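Filed under: Film talk / Musicals / List archive

Tuesday, October 30, 2018
Re: Which print of The Flenard Sisters?

Adel Chraibi wrote:
> Has anyone sat through the long version of The Flenard Sisters?
> I only know the one that used to turn up on late-night telly, and
> I can't work out why the roller rink number ends so suddenly. Is
> it worth chasing the other one, or am I better off with my
> memories?

Adel, chase it! I watched the long version on Saturday with a pot of tea and I've been humming ever since. It runs 139 minutes, and I'd happily have taken more. The telly cut drops the whole middle of the rink number, including the bit where Zorkach skates backwards through the brass section -- still playing the trombone, mind you -- and the colour in that sequence is glorious, all apricot and lime.

You also get 2 songs that were missing entirely. "Putano by Moonlight" is a bit of a dirge (the lyricist rhymes "harbour" with "barber" and then does it again), but "Mrs Lamrani's Waltz" is my favourite thing in the picture now. The dubbing is all over the place and I couldn't care less.

The plot still makes no sense. The sisters inherit the theatre in April, lose it by the next song and then seem to own it again at the finale. I've watched that last reel over and over and there isn't a line to explain it. Wonderful stuff!

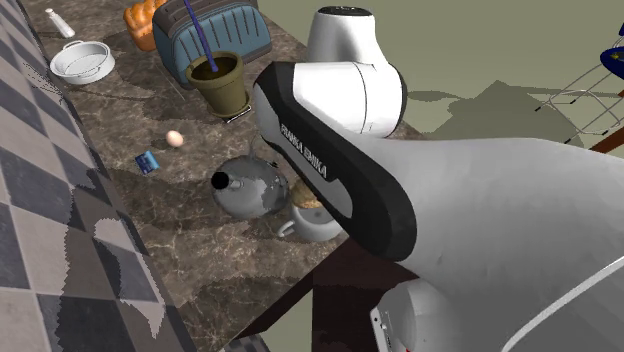 Lamrani's cousin signs the deed back during the waltz, which is why the telly cut makes even less sense than yours, wrote Adel Chraibi an hour later, having found a disc after all.

COMMENTS

marg_t: I saw this at a matinee when I was 12 and thought the trombone skating was the height of sophistication. Still do.

Reel Two: Disagree on the moonlight song. It's slow, but the harmonies are lovely.

pk: Does the long one keep the overture?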